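To: liew-ceramics-members
From: Grethe Holst
Subject: Re: Glaze numbering for the June catalog

Dear members,

Thank you to those who replied regarding the numbering of glazes in the June catalog. Intan Osman's message is quoted for members who did not receive it.

Intan Osman wrote:
> The Nidcombe studio still labels its jars by the old shelf numbers.
> If the catalog goes out with the new numbers only, our evening
> students will order the wrong glaze. Number 18 on our shelf is the
> blue. In the draft it is a clear. Could both numbers be printed,
> at least for one season?
>
> Also, page 5 lists the Plulden white as food safe. I believe the
> test was done on the earlier recipe. Please check before printing.
>
> Intan

Both numbers will be printed for this season. The old shelf number will follow the new one in parentheses. Studios are asked to relabel their jars before the autumn term, and new labels may be requested from Wahyudi Hartono.

The entry for the Plulden white has been withdrawn from page 5. Chiharu Sugiyama confirms that the recipe was changed after the test, and the food safe mark will not be restored until new results are received. Members who have sold tableware in this glaze should write to me directly.

A separate question was raised about color names. The catalog will continue to use plain names, with the studio's own name in the notes column. Lavender and violet are to be treated as two entries.

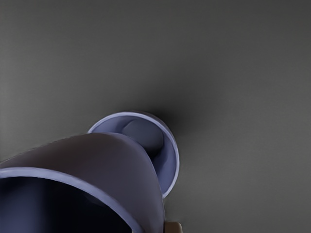

Lavender-purple form with a paler rim, computer rendering.

Orders for test tiles close on Saturday at 6. Each studio may request up to two sets. Requests should state the firing temperature and the clay body, as tiles fired on the wrong body had to be discarded last year. Sets for Drurniteck will be sent with the Nidcombe order unless Ilham Wuisan advises otherwise.

Further corrections to the draft should be sent to this list with the page number in the subject line.

Sincerely,
Grethe Holst
Catalog Editor
Liew Ceramics Association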